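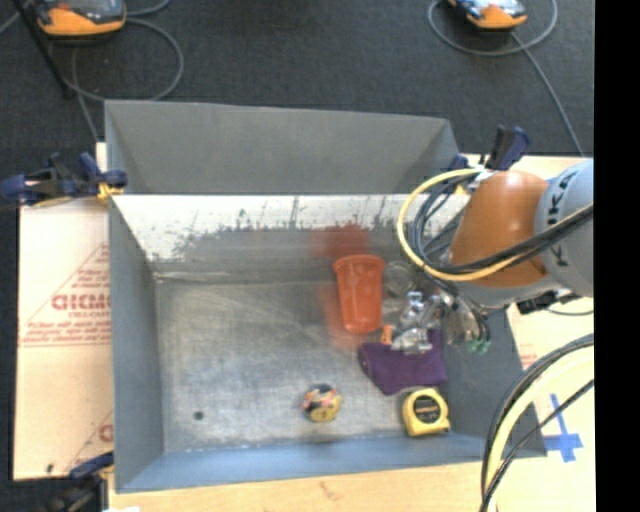 Scuffs on metal: which cures are worth your time?

Every tips page swears by something for scuffed sheet metal. I've tried most of them on bins, drawers and one sad toolbox lid, and I have my doubts about nearly all of it.

Ketchup. It may shift a little tarnish on brass. On plain gray steel I got a red mess and the same scuffs.

Toothpaste. A mild abrasive at a silly price. Baking soda and water made into a paste did as much for me. Rub gently and rinse well.

Melamine sponges. These do lift rubber marks and transferred paint. They also leave a dull spot on anything glossy, so try a corner first.

Wet sanding. The usual advice is 500 grit, then 2000. Fine for bare metal if you have an afternoon to lose. Don't do it on galvanized sheet, where you'd be sanding off the zinc that keeps rust away.

"Miracle" oils. Scratches look better for a day or so, then dust sticks to the film. Wipe on, wait 30 minutes, buff off, and ask yourself who was going to look inside the bin anyway.

What I still use: dish soap, warm water, an old towel. Dry the corners.

Inès Rolland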